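Hand-held gripper demonstration

Hand-held gripper demonstration is a method of teaching a robot a manipulation task in which a person performs the task with grippers similar to those fitted to the robot. It belongs to the wider field of learning from demonstration, together with kinesthetic teaching, where the arm itself is pushed through the motion, and teleoperation, where the arm is driven from a remote control station.

Method

The operator holds one gripper, or one in each hand for two-arm tasks. The position of each gripper and the opening of its jaws are recorded over time, and the recordings are later used to train a control policy. No robot arm has to be present during recording. The operator must work within the limits of the jaws – a grasp made with the fingers directly is of no use to the robot.

Differences in reach and speed between a human arm and a robot arm are a known source of error. Some demonstrations contain motions that the robot cannot repeat and are removed before training.

Tasks

Common tasks include folding cloth, packing boxes and setting a table. The Fostbridge table-setting collection, released on February 17, 2018, contains 992 demonstrations by 5 operators, all made with two grippers.

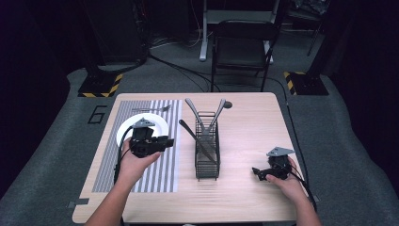 Two hand-held grippers in use at a table with a plate, a striped placemat and a mesh cutlery holder.

See also

Kinesthetic teaching
Teleoperation
Imitation learning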